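Against the Gift Guide

Friday, December 20, 2019

By my count I have been sent 281 gift guides since September. I kept them in a folder, partly out of spite. One came from my dentist.

They all promise to save me time. I read a fair number of them and I am no closer to having bought anything for anyone, and I now know the price of a great many trays.
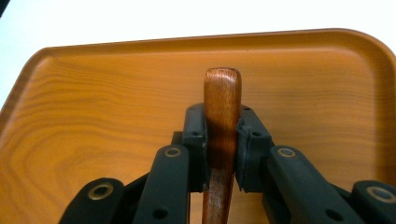
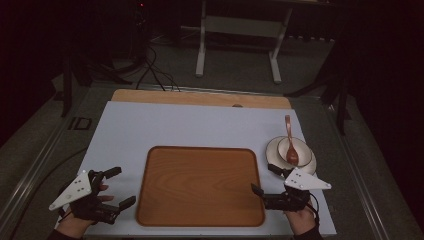 Wood-grain tray, both pictures.

The guides say they are sorted by person: for the cook, for the traveler, for the sister who has everything. Look closer and they are sorted by price. Under $100, under $600, and then a "splurge" page that I assume exists to make $600 look modest. The cook and the traveler get the same candle.

I am told that these lists are put together by editors who test things. Maybe some are. The Risham guide recommends 3,000 items this year, up from whatever it was last year, and I would like to meet the person who slept under all those blankets. A list that long is a store with the shelves taken out. The Nerken one is shorter and worse, with every item described as "thoughtful." A garlic press can't be thoughtful. You can be thoughtful in giving somebody one, if you have heard them complain about garlic.

My friends say I'm being sour, that a guide is only a starting point and no one is forced to use it. Fair enough. But I have watched what happens in my own family - four of us opened the same Plurnoswood mug last December, and we all knew which page it came from. Nobody minded much. Two of them went to the thrift store by spring.

I would rather get a phone call, or a jar of something, or nothing until February when a person happens to see a thing and thinks of me. I still have six people to buy for and five days to do it.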